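Soft Hands, Fixed Price
By Ilaria Colombo
5/7/19

Parallel grippers are cheap until they meet a part that breaks. The Ambrosio kit from Lornamance, a small supplier in Kanurville, is aimed at shops that already own an arm and want it to pick up glass, ceramics and produce.

The base kit has 2 fingers, a drive unit and a controller card. Lornamance rates grip force from 10 to 400 newtons, set in software. The lower limit is the one that counts. Most units in this price class start well above it, and a thin-walled jar will not forgive the difference.

Setup took us an afternoon. The mounting plate fit our arm without an adapter, but the cable exits on the wrong side for a low approach and had to be rerouted twice. The manual covers this in one line.

Control runs through Flarel, the company's own software. It logs force and finger position for each grasp and keeps the last 1,000 records. Export is slow, and there is no search.
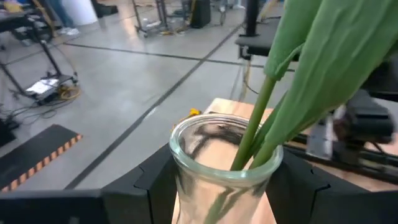
Round, smooth-walled objects are where finger alignment matters most. A small offset at the mount turns into a sideways push on the object, so check it with a gauge before the first run and again after any hard contact.

Bienvenido Dalisay, who handles support at Lornamance, says a revised cable exit is planned for February. Current owners will get the part at cost — shipping is extra.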